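Kunimico 組織犯罪裁判記事コーパス 説明書き

最初に言っておくと、これは個人が趣味の延長で作ったデータセットです。新聞の縮刷版や地方紙のマイクロフィルムをめくって、組織犯罪に関する裁判の記事を拾い、見出しと要点をひたすら表に打ち込んだもの。もともとは自分の調べもの用の表計算ファイルだったのですが、同じような表を作りかけて挫折した人が意外といるらしいと知って、公開できる形に整えました。

名前の Kunimico に深い意味はないです。作業フォルダに適当につけた名前がそのまま残りました(変えようと思ったころには、スクリプトのあちこちに書いてしまっていて手遅れでした)。

更新日:2023年9月24日

何が入っているか

記事の件数は3000件。1件が1行で、列は19あります。対象は恐喝、高利貸し、賭博開帳、談合への介入、証人威迫など、組織の関与が裁判で争われた事件の報道です。抗争そのものの速報は基本的に入れていません。発砲があった、車が燃えた、という記事は数も多いし派手なんですが、後から追いかけると組織と関係なかったというケースが混じっていて、きりがないんですよね。起訴された時点より後の記事だけ、と線を引いたら急に作業が楽になりました。

ファイルは3つです。

articles.csv 記事の本体。1行1記事。
cases.csv 事件ごとにまとめたもの。articles.csv の case_id でつながります。
terms.csv 用語の対応表。後で書きますが、これがいちばん苦労しました。

文字コードは UTF-8、BOMなし。表計算ソフトでそのまま開くと化けることがあるので、読み込み画面から文字コードを指定してください。改行は LF です。

主な列の説明

全部書くと長いので、聞かれそうなものだけ。

article_id 記事の通し番号。欠番があります。重複を消した跡なので気にしないでください。
case_id 事件の番号。ひとつの記事が複数の事件に触れているときは、いちばん紙面を割いている事件に寄せました。
stage 裁判の段階。起訴、初公判、論告、判決、控訴、上告、確定、出所の8区分。
charge_raw 記事に書いてあった罪名そのまま。
charge_norm 罪名を terms.csv に沿ってそろえたもの。
sentence_months 言い渡された刑期を月に直した数字。無期は -1、執行猶予つきは別の列 suspended を見てください。
role_raw 記事での肩書き。「幹部」「元幹部」「最高幹部」「関係者」など、書き手の気分で変わるやつです。
summary 要点。わたしが自分の言葉で書いた短い文で、記事本文の引用ではありません。

stage に「出所」が入っているのを不思議に思う人がいるかもしれません。厳密には裁判の段階じゃないですからね。でも、長い刑を終えた人物が戻ってくるという記事は、判決のときの記事と並べて読むと本当におもしろいんです! 判決のときには小さな扱いだった人が、出てくるときには大物として書かれていたりする。逆もあります。そこを見たくて始めたようなところもあるので、どうしても外せませんでした。

人名について

個人の名前は入れていません。被告も被害者も裁判官も弁護人も全部です。代わりに事件の中だけで通じる記号(A、B、C……)を振っています。別の事件の A と A は別人かもしれないし、同じ人かもしれません。対応表は手元にもありません。入力のときに名前を打たないようにしていたので、あとから復元するのは自分でも無理です。

「誰が誰だかわからないと人物の相関図が作れない」という問い合わせをもらったことがあります。気持ちはとてもわかるんですが、刑を終えて静かに暮らしている人もいるはずなので、そこは譲れません。相関図を作りたい方は、ご自分で元の記事にあたってください。

組織の名前も同じで、地域と規模のざっくりした区分にしてあります。
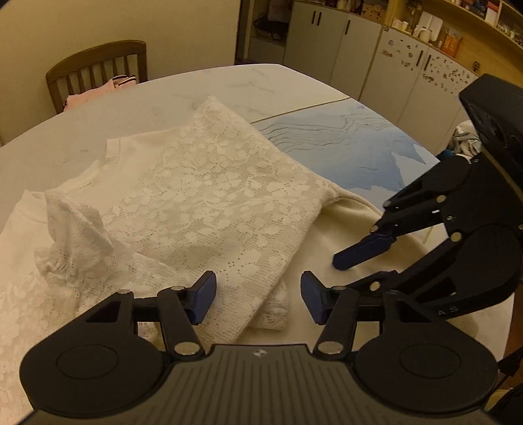
それから地名。都道府県までは残し、それより細かいところは落としました。店の名前や会社の名前も落としています。ただ、summary の中に土地勘のある人なら察しがつくような書き方が残っている可能性はゼロではないです。見つけたら教えてください、直します。

集め方

図書館で縮刷版をめくって、該当する記事を見つけたら手で入力。以上です。かっこいい仕組みは何もありません。

途中で一度、文字認識ソフトに頼ろうとしたことがあります。知り合いに勧められた Preron というソフトで、きれいな活字ならかなり読んでくれました。ただ、古い縮刷版の細かい字だと「恐喝」が「恐渇」になったり「求刑」が「水刑」になったりして、直す手間のほうが大きかった。結局30件ほど……と書きかけて確認したら、きっかり30件でした。この30件だけは input_method の列が ocr になっています。残りは全部 manual です。

入力したあとの確認は2回しています。1回目は打った翌日、2回目は毎年2月にまとめて。2月なのは単に仕事が暇な時期だからです。2回目の確認で刑期の打ち間違いがけっこう見つかるので、1回目の自分をあまり信用しないようになりました。

用語をそろえる話

terms.csv には、同じものを指す違う言い方をまとめてあります。たとえば「用心棒代」「みかじめ料」「守り料」「あいさつ料」。新聞によって、年代によって、担当の記者によって言い方が変わります。最初は全部「みかじめ料」に寄せていたんですが、読み返すと明らかに性質の違うお金が混ざっていました。正月の飾りや観葉植物の代金という名目のものまで同じ箱に入れていいのか、かなり悩みました。

いまは大分類と小分類の2段にして、名目がはっきりしているものは小分類で分けています。大分類は11あります。分け方の元になったのは Landenum という用語集の区分です。そのままでは海外の事件向けの項目が多すぎたので、だいぶ削ったり足したりしました。Landenum と突き合わせたい人のために、対応する番号を landenum_ref の列に残してあります。空欄は対応なし。

翻訳記事の用語にも癖があって、racketeering をどう訳すかで毎回つまずきます。「恐喝」と訳している記事もあれば「組織的な違法行為」と開いている記事もあり、カタカナのまま逃げている記事もある。charge_raw には書いてあるとおりに入れ、charge_norm では「組織的違法営利」という自前の区分に入れました。法律の専門家が見たら眉をひそめると思います。もっといい案があればぜひ。

わかっている偏り

まず、見出しの大きい記事に寄っています。目で探しているので、紙面の隅にある数行の判決記事は確実に取りこぼしています。

無罪になった事件が少ないのも困ったところです。実際に少ないのか、報道が少ないのか、わたしが見落としているのか、このデータだけでは区別できません。有罪率みたいなものを計算するのには使わないでください。お願いします。

刑期の平均を出すのもおすすめしません。複数の罪がまとめて裁かれている事件で、どの罪にどれだけの重みがあったのかは記事からは読めないことがほとんどです。

地域も偏っています。通いやすい図書館に置いてある新聞が中心なので、西のほうは薄めです。旅行のついでに現地の図書館に寄って足してはいるのですが、家族からは「旅先でまた縮刷版か」と言われています。

使い方の例

読みものとして眺めるなら、cases.csv を事件の始まりの順に並べて、ひとつ選んで、その case_id の記事を articles.csv から日付順に拾うのがいちばん楽しいです。起訴のときの書き方と確定のときの書き方がどう変わるか、肩書きの列を追うだけでもけっこう読めます。

数字をいじりたい人向けには、集計用の小さなスクリプト doucette.py をつけてあります。名前は Doucette という昔の作業用パソコンから。引数に case_id を渡すと、その事件の記事の一覧と段階ごとの件数を出します。それだけです。エラー処理はかなり雑なので、存在しない番号を渡すと何も言わずに終わります。

python doucette.py --case 番号
python doucette.py --stage 判決
python doucette.py --list-terms

Python は3系ならたぶん動きます。外部のライブラリは使っていません。

使うときの決まり

研究、授業、創作の下調べ、どれに使ってもらっても構いません。出典として Kunimico の名前をどこかに書いてもらえるとうれしいです。小説の資料にしたという連絡をもらったときは、思わず発売日に買いに行きました(ちゃんと高利貸しの取り立ての場面が細かくて感心しました!)。

やめてほしいのは、記号にした人物を特定しようとすることと、特定した結果を公開することです。

元の記事の著作権は各新聞社にあります。このデータには記事本文は入っていませんし、頼まれてもお渡しできません。

直しの受付

間違いを見つけたら、article_id と、どこがどう違うかを書いて送ってください。元の新聞の日付と面もわかると助かります。図書館に行ったときにまとめて確認するので、返事は遅いです。

いま自分でわかっていて直していないものを書いておきます。

stage が「控訴」の行のうち、控訴したことを伝える記事と控訴審判決の記事が混ざっています。次の版で分ける予定です。
suspended の列で、空欄と「なし」が両方あります。意味は同じです。
古い記事の role_raw に、いまの基準では記号にすべきあだ名が残っていた行があり、見つけたぶんは伏せました。まだあるかもしれません。
terms.csv の小分類の並び順は思いついた順です。番号順に並べ直すと landenum_ref を見るのが面倒になるので、当分このままにしておきます。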